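I have owned the same black winter coat for nine years, and until this month I had never once washed it at home. It went to the cleaners every spring, came back on a wire hanger, and I didn't think about it again until November. Then the cleaners on our street closed, and the next nearest place is a long bus ride away with a bundle in your arms.

So I asked around. Isla Sheehan, who has strong feelings about laundry, told me to read the care label before asking her anything else, and of course it said machine wash, cold, gentle. Nine years! I sat on the edge of the tub and thought about all those cleaning bills – and then I decided not to think about them any more.

What I do now with anything big and dark goes like this. I empty the pockets (tissues, mostly, and one very old peppermint), zip it up, and turn it inside out. It gets the drum to itself. I use about half the detergent I'd use for a normal load, and I add a second rinse, as thick fabric does seem to hang on to soap. Then a slow spin, and afterward I leave the washer door open for the evening so the rubber can air out.

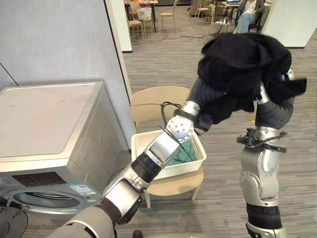

The other thing I've learned is to lift heavy laundry from underneath. I used to grab a sleeve or a collar and haul, and I'm fairly sure that's how I ruined the shoulders on my old navy one. Two hands under the whole bundle, and let the loose parts hang where they like.

Drying takes patience. Mine needed 72 hours on the rack, turned every morning, with the cuffs being the last to give in. Lakshmi swears by rolling hers in a towel first, and I'm going to try that with the gray blanket, which has been waiting its turn since Christmas.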